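Nundach sets out equipment plan for hand-held gripper stations

Droneston - Gillies has approved the first stage of an equipment plan for its Nundach site, covering hand-held grippers, benches and the consumables that go with them. The plan runs to June and replaces the previous arrangement, under which each team bought parts as it needed them and charged them to its own cost code.

The paper was drawn up by Ermira Vukčević, who looks after equipment planning at Nundach, with costings from Rory Pringle in purchasing. It asks for 3 bench stations in the first stage. Each station is budgeted at £1,437, excluding the grippers, which are held on a separate line. A further £586 per station is set aside for wear parts and £458 for household test items such as racks, tubs and lids.

Vukčević said the main change was that spares would be ordered at the same time as the tool. In the old scheme a pair of fingers was bought when the fitted pair wore out, and the lead time from the supplier was longer than the gap in the work allowed.

"A finger is a cheap part and the bench is not," she said. "If you budget for the bench and leave the fingers to chance, you have paid for a bench that stands still."

Fingers, links and the small fixings between them are now listed as one set in the stores system. Pads will be checked at the start of each shift and replaced on condition, with the date written on the station card. Pringle said he would have preferred a fixed interval, which is simpler to cost, but that usage between benches varied too widely for one figure to hold.

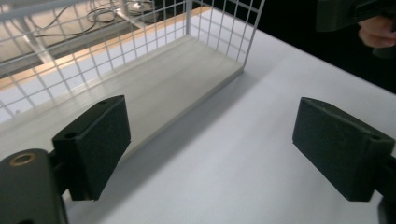
Bench and fittings

The station design has been kept plain. It consists of a flat, light-coloured work surface, aluminium extrusion to either side and black curtains to control the background. Extrusion was chosen over welded frame on the grounds that it can be cut and re-used when a layout changes. The plan assumes that most of it will be carried over into any second stage, and no disposal cost is shown.

Curtains are bought by the metre and are the item most often left out of earlier estimates, according to the paper. Power and cabling come under the building budget and do not count against the station figure. Niall Shearer, who runs the site's electrical work, has asked for cable routing to be settled before the stations are moved, and for slack to be allowed at the operator's side so that the wrist is free to turn. His note also asks that floor cables be kept behind the bench and off the walking route.

Grippers are to be ordered in pairs, one for each hand. The paper rules out sharing a pair between two benches. A trial of sharing showed that the time lost in unplugging, moving and setting up again was greater than expected, and the tools had to be checked after each move. One spare pair will be held for the whole site. 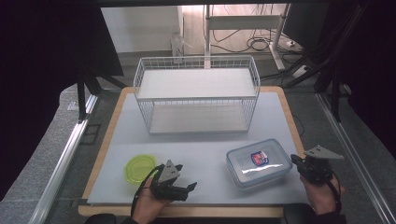

Test items are treated as stock for the first time. The list is made up of everyday kitchen and storage goods: wire racks, lidded food containers in clear and coloured plastic, and separate lids. Each item has a stores number and a minimum holding of two, so that a cracked lid can be swapped for the same model. Where a supplier drops a line, the bench lead must tell stores before the last one is used.

Clear plastic was discussed at some length. It costs little, but it picks up scratches and the older pieces no longer match the new ones. The plan allows for clear containers to be replaced more often than the coloured ones and places the cost under test items, not under wear parts. Labels on the containers are to be left as supplied unless the bench lead asks otherwise.

Operator time does not appear in the equipment figures. Jean Morrison, who draws up the rota, has supplied a separate sheet on shift length and breaks. She asked for bench height to be fixed before the order was placed, as the operator's arms are held forward for much of the task and a change of a few centimetres is felt by the end of a session. The order now specifies one height, with adjustable feet.
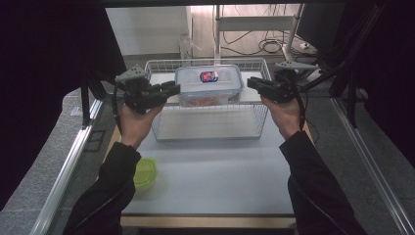 Three quotations were sought for the bench frames. The order is expected to go to Rerkden, whose price was the second lowest but included delivery and cut lengths. The lowest quotation left both to the buyer. Pringle said the difference came to less than the cost of the saw time on site.

A request for a fourth station was turned down at this stage. Cameron Nisbet, who signed off the plan for Gillies, said he wanted a full set of running costs from the first stage before he would look at more floor space. He has asked for monthly returns on fingers used, containers replaced and hours lost to missing parts, in the same format for every bench.

Any money left on the wear parts line will be carried forward to the next period. Money left on the test items line will go back to the general budget. Bench leads have been asked to send their opening stock counts to Vukčević before the frames are delivered.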